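Museum Studies Placement: Final Report
Fathima Debnath

So, my placement was at the Jerkstead Folk Museum, two days a week for one semester, and I was given the job nobody on staff had time for, working out why visitors skip the upstairs gallery. I'd never been to Jerkstead before (it's a long bus ride, bring a book) and I'll admit I had to look up where it was.

The museum is in the old grain merchant's building. Downstairs you get the shop, the farm kitchen and the weighbridge display, which kids love. Upstairs is the Kong Room, named after the family who ran the general store and left the museum their collection of clothing, trimmings and household bits. There are 442 objects in the catalogue for that room and I think it's the best thing in the building. Most people never see it!

My supervisor wanted a proper visitor survey, so that's where I started. I wrote a one-page questionnaire and stood near the front door with a clipboard being cheerful at people. Some filled it in, some pretended to be on the phone. I also did tracking, where you mark a visitor's path on a floor plan without following them so closely that they get worried. By the end I had 400 tracked visits, and only 11 of those people had spent longer than a few minutes upstairs. I checked the numbers twice and then went and had a cup of tea.

The survey answers explained a fair bit. Plenty of people thought the stairs led to offices. One man had been coming for years and had no idea there was a second floor open to the public. Others knew but had run out of time, especially the tour groups, who get dropped off mid-morning and have to be back on the coach for lunch. And there's no lift, so for some visitors it isn't a choice at all. I've put that in the recommendations even though I know what lifts cost.
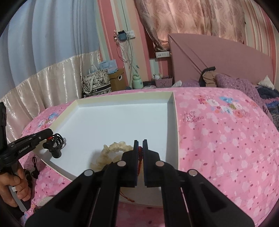 Once I had the results I was allowed to try two cheap changes. The first was a sign. The old one said "Gallery 2" in brown letters on a brown wall, so I made a new one in dark green on cream with an arrow and the words "More upstairs: the Kong family collection". We argued over the colour for most of a Wednesday. The second was a small display case at the foot of the stairs with a few things from the room above and a label asking where the rest of them might be. I rewrote that label so many times I can still recite it.

I had a go at using software for the floor plans too. The university has a licence for Wesero, which draws heat maps from tracking data, and it was brilliant once I'd worked out that it wanted every time in 24-hour format. I also tried Illeo for the survey answers, but it kept sorting "stairs" and "upstairs" into different themes, so I went back to highlighters and my kitchen table.

I only got a short run of tracking after the changes, so I don't want to claim too much. More people did go up. It was also school holidays by then, and families wander everywhere, so I can't say how much was the sign. If I did it again I'd leave a longer gap on either side, and I'd put in the sign and the case at different times so I could tell them apart.

What I'd suggest to the museum is to keep the new sign, change over the display case each season, and ask the coach companies for an extra half hour. There should also be a photo album of the Kong Room downstairs for anybody who can't manage the stairs. The blank survey form and the floor plans are in the appendix, and my supervisor has the spreadsheet if the next student wants to carry on with it.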